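Kohlhase does not do open days. The company has been making small German sedans go unreasonably fast since before I could drive, and in all that time the gates have stayed shut to anyone who wasn't dropping off a car or picking up a bill. So when an invitation landed in October, I said yes before I'd read the part about bringing my own lunch.

The shop sits behind a tile warehouse, and you'd miss it if it weren't for the noise. Kiran Dixit met me at the door in a clean fleece, which told me he works in sales. He offered me coffee from a machine that had clearly been tuned by somebody else, and we went in.

First stop was the engine room. Kohlhase strips every motor that comes through, even the ones with delivery miles on them, and lays the parts out on steel benches with paper tags. A straight six was in pieces when I got there. I asked how long it takes to put one back together. Kiran said 13 days. The man holding the crankshaft laughed at that, quite hard, and went back to work.

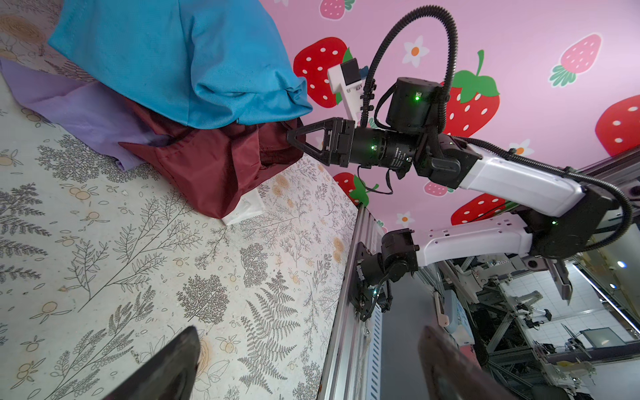

Next door is the dyno cell, and I'd been promised a run. The car on the rollers was the Tritum, their new flagship, painted a shade of brown that costs extra. It has 2 turbochargers, both supplied by Ruretti, and an exhaust you could lose a cat in. They gave me ear defenders and shut the door. Then they opened it again because the fan wasn't plugged in.

When it did run, I forgave everyone. It starts as a low grumble, climbs into something like a chainsaw being told bad news, and at the top end the window in front of me began to hum along. The number on the screen was very large. I was asked not to print it, as the official figure is lower and the insurance people prefer it that way.
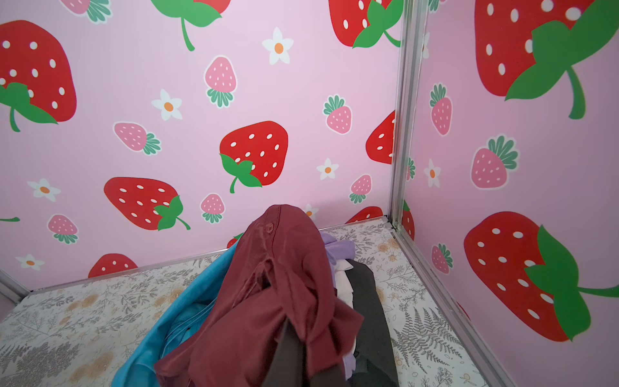 Wheels and brakes get done upstairs, for reasons that must have made sense to the landlord. Everything goes up in a freight elevator that holds one axle set and one person, and I was not the person. By the time I'd climbed the stairs they were fitting discs the size of pizza pans. Behind them stood a stack of Pluder wheels waiting for a customer who has changed his mind about the color 7 times. They still send him samples.

I did finally get a ride, once around the industrial park in the passenger seat, at around 17 miles an hour. There's a school at one end and a speed bump every hundred yards, and the Tritum takes each one like an old man getting into a cold pool. Kiran pointed out the stitching on the dashboard. It's very straight.

The test drive proper is promised for spring, on a real road, weather permitting. I've asked for it in writing.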